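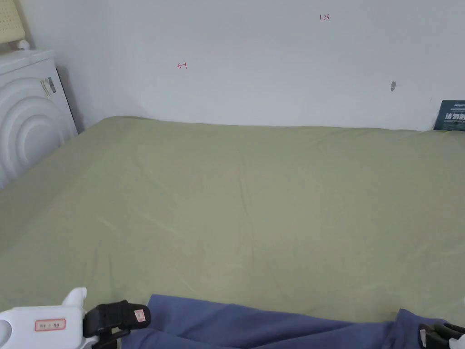 Eylül Yurt wrote in to ask whether the Liletti cartridge saves her progress by itself or wants a password, and whether her old files from the first Nimitz game will carry over. It saves by itself, to 13 slots on the cartridge. Files from the first game don't carry over.

## Nimitz: The Salt Stair (Liletti handheld)

Side-scrolling adventure, one player. Published by Lesico, developed by Çınar.

You play a lamp keeper working down through a flooded tower. The map is one connected place, and most locked doors open once you have the right tool. There are 40 rooms in the first section and a second section that opens after the Bell fight.

**What you get**

- Game cartridge
- Printed manual, color, English and Turkish
- Fold-out map of the first section
- Plastic case

**Details**

| | |
|---|---|
| Item no. | 1544 |
| Players | 1 |
| Save slots | 13 |
| Works with | Liletti, all models |
| Region lock | None |

The completion counter goes to 100 percent. Hidden rooms count toward it, the boss rematches do not.

Button layout can be changed from the pause menu. Text speed can't. Songül Tekin asked about headphones: the game has stereo sound through the jack and mono through the speaker.

**Shipping and returns**

Ships in a padded mailer. Orders placed before 2 p.m. go out the same day. Unopened copies can be returned for a full refund. Opened copies can be exchanged for the same title if the cartridge doesn't load. Clean the contacts with a dry cotton swab first and try again.

The next batch is due in September. The soundtrack is sold separately.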